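Review: an afternoon at the Makowska home robot open day

I went to the open day at Makowska in September, mostly from curiosity and a little because my wife wants to know if such a machine can ever help her mother. Entry was free but you had to register, and the visits went in groups of five. Mine was the second group after lunch. Our guide was Tegwen Eynon, and her colleague Satish Bansal stayed near the laptop and answered the technical questions.

First the practical things. The showroom is above the Fultton kitchen store, and the stairs are steep. There is an elevator, but you must ask for it. Coffee is included. The talk at the beginning takes 26 minutes, too long in my opinion, with many slides on the history of the company. A person who comes to see a robot wants to see the robot.

The demonstration happens in a room furnished like a home, and this I liked very much. At a trade fair last year I saw a similar thing done on a bare gray floor with two plastic boxes, and I learned nothing from it. My own mother-in-law does not live on a gray floor. She lives with carpets, heavy sofas and tables with curved legs.
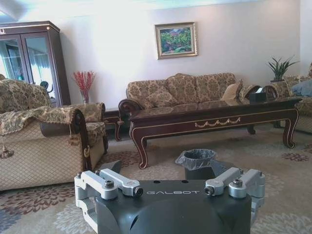 Reading time: 3 minutes

The long coffee table with the gold trim is the sort of furniture I would be afraid to let any machine near, and the wastebasket stands close in front of the robot. The task for our group was tidying. Satish had put paper balls on the carpet, and the robot had to pick them up and drop them in the basket with the plastic bag in it. It did this well, but slowly. One ball under the table it did not find, and Tegwen picked it up herself.

The second task was to bring a tissue. It needed two tries. On the first try the gripper closed too early and took nothing – on the second it pulled the tissue out very gently and carried it to a lady in our group, who was delighted.

What I did not like: the voice commands. The robot understood Satish each time and me only once. Maybe it is my accent, but a product for homes will meet many accents. I also asked about the price and received no clear answer, only that a rental plan starts at 700 a month, without service. For my family this is too much.

The noise was less than I expected. You can talk beside it without raising your voice.

I would recommend the visit to anybody who thinks about such help for an older relative, and I would tell them to bring their own questions in writing. Ask for Tegwen if you can, she explains patiently and does not hide the mistakes. My rating is four out of five, one point less for the slides. The next dates are on the Makowska page, and registration closes the evening before at 6 p.m.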